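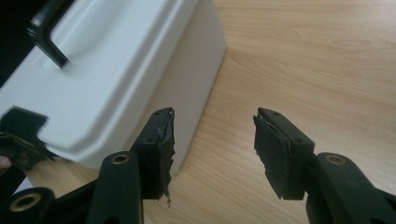
Trostotton hand-held gripper at a white plastic box, pads well worn.

Trostotton Two-Hand Kit: review data, v2

README

What's in it: 2368 clips recorded with the kit Workton sells as "ready out of the case." It was ready after about 5 hours and a borrowed hex key.

Tasks: lifting, sliding and turning boxes on a tabletop, one gripper per hand.

Known issues
Pads shred. The spares packet holds 2, and the kit has four fingers — do the math before ordering.
Clips from April have clock drift between left and right.

License: research use only. Ask first about resale, and expect a no.

Contacts: Abhishek Ahuja (data), Zaid Karaki (hardware, complaints about hardware)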